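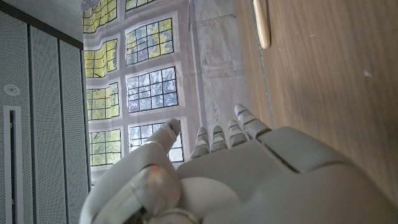
Printed window backdrop, grey perforated panels on the left.

Fake window murals for a room with no daylight — anyone still happy with theirs?

rpace
Posted 05/09/2020
My office is in the basement and I'm tired of looking at drywall. The Getari catalog has a printed backdrop of tall windows, plus perforated panels they claim will "calm the room." Price for my wall comes to a bit over $1000 before installation. I have doubts. Does a picture of a window do anything for you after the first week?
Rebecca Pace

swanson_st
No. I had one in a rental. By July I had stopped seeing it, and when I did see it I noticed the light never changed. Four in the afternoon outside, high noon on the wall. Spend the money on lamps.

AledL
Disagree with swanson. Mine has been up three years and I still like it. The trick is to pick one with no view in it, or hardly any. Trees and mountains get old fast. Plain tall windows with some glow behind them read as architecture and you leave them alone. Matte print only, by the way. Gloss catches every bulb in the ceiling.

swanson_st
"Read as architecture" is what the sales rep told me too.

AledL
I've never spoken to a sales rep about it, I bought a roll from Resham and hung it myself.

corrado_p
Which is where I'd be careful. I've hung 17 of these for customers, and the complaint is almost always perspective. The windows were shot from one spot. Sit anywhere else and the lines lean. Rebecca, where's your desk? If you're facing the mural straight on from ten feet you'll be fine. If it's beside you, I wouldn't bother.

rpace
Beside me, naturally. Desk is against the long wall and can't move, the outlets are there.

corrado_p
Then ask for a sample strip, full height, and tape it up for two weeks. Getari charges for samples but they'll credit it.

ErzsiGy
Can we talk about the panels? Everyone argues about the picture and the panels are half the quote. A perforated panel with nothing behind it does very little for sound. The holes are there to let sound through to whatever is absorbing it. If it's mounted flat on drywall you've bought a decoration. Ask them what the backing is and how thick. My quote from Aria ran to 2000 and the backing was "optional."

swanson_st
Optional, ha.

AledL
To be fair, some people want them for hanging tools and shelves and don't care about the sound.

ErzsiGy
Fine, then sell them as that — and at that price.

renzo.s
One more vote for lamps. I put a daylight bulb behind a cheap linen shade, 100 dollars all in, and it goes off when I go home. My wife says it looks like a dentist's waiting room, so take that as you like.

rpace
Thanks all. I emailed Getari about the backing and got a PDF that talks about "wellness" for four pages and never gives a thickness. Ordering the sample strip, skipping the panels for now. Renzo, what color temperature is that bulb?

renzo.s
5000K. Go lower if you work evenings. My wife would say go lower regardless.

swanson_st
Put me down for wanting to hear about the strip after two weeks. I'm guessing it comes down in one.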